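Shared kitchen: drying and storing crockery

The kitchen at Drekard House closes for the winter break after Dec 21, 2021 and reopens in January. The notes below replace the sheet on the inside of the cupboard door, which dates from before the countertop appliance was installed and still refers to the old draining board.

Loading. Plates go in on edge, one per slot, all facing the same way. Bowls go at an angle with the open side down. Utensils may lean against a plate if the caddy is full, but the long ones should not cross the path of the rack. Pull the rack out fully before loading or unloading. A half-extended rack tips when a heavy plate is set on the front wires, and two of the chips recorded this year were caused in that way.

Unloading. Leave the door open for 19 minutes at the end of the cycle. Take the plates out first, then the utensils, then anything small. Lids with a wooden rim are washed by hand and left to dry on the mat. Repeated heat opens the joint between rim and dome, and the replacement lids from Plamusano are no longer stocked in the same diameter.

Plates. Plates in daily use are kept upright in the wooden stand, with the largest at the back. Hold a plate by its rim and lower it between the pegs; do not slide it in from the side, as this marks the glaze on its neighbour. The stand is untreated underneath. If the mat is wet, dry it before putting the stand back. Spare plates stay stacked in the lower cupboard with a sheet of paper between each pair.

Mugs. Mugs hang by the handle on the mug tree. Load opposite sides in turn so that the weight is balanced over the base, and keep the large soup mugs off it altogether. A mug that still holds water in the foot ring should be wiped before it is hung up, or it will drip on the base and raise the grain. The wooden tray may be left on the table when it is clean and dry. It must not be used as a drip tray.

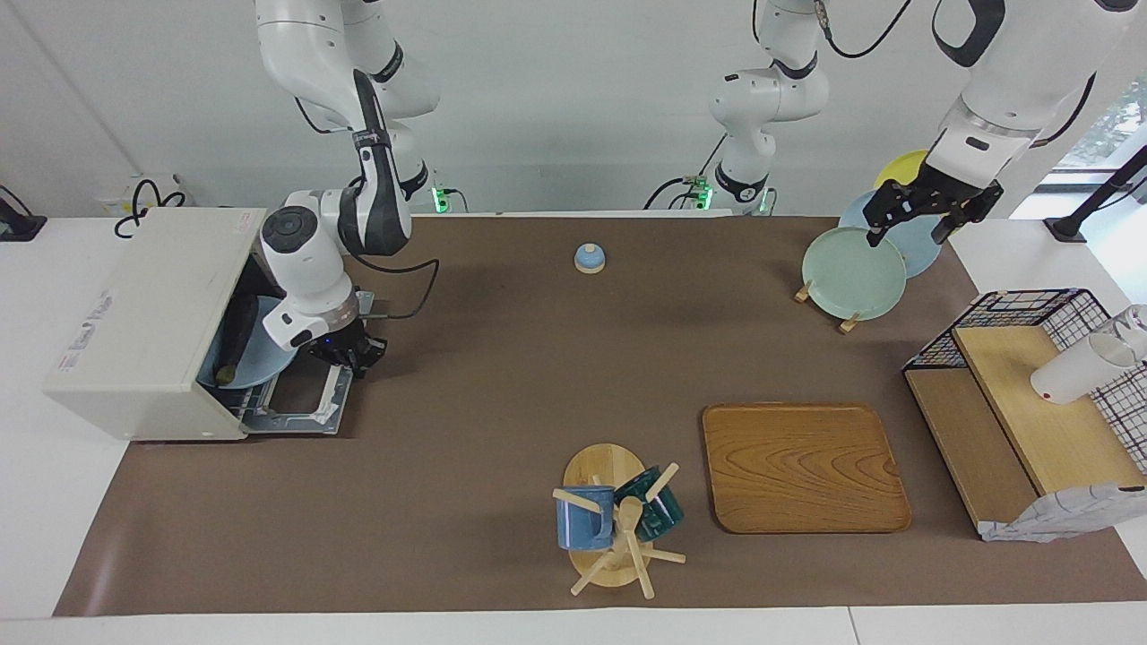
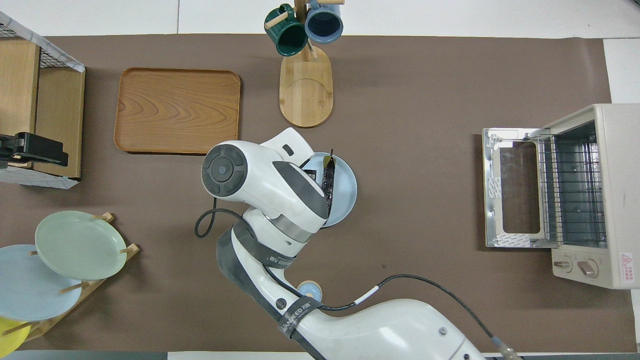

Plates and the mug tree on the brown tabletop.

Wooden items are oiled twice a year. The next treatment is in January, using the Lumbantobing board oil already in the store. Apply a thin coat along the grain, leave it overnight and wipe off the excess with a dry cloth. Used cloths are to be laid flat outdoors until dry and then put in the metal bin. They must not be left folded in the kitchen.

The crockery register, kept in the Prarevis folder, was checked at the end of term. It lists 366 pieces, of which 243 are in general circulation and the remainder are held for functions. Breakages should be entered on the day they occur, giving the type and colour of the item. Chipped plates are to be withdrawn even where the chip is on the underside.

The filter on the appliance is cleaned before the kitchen closes and again before the first cycle of the new term. Turn off at the wall first. Rinse the mesh under warm water, without detergent, and check that it sits flush before closing the door. Descaler is on the top shelf of the store, next to the spare seals.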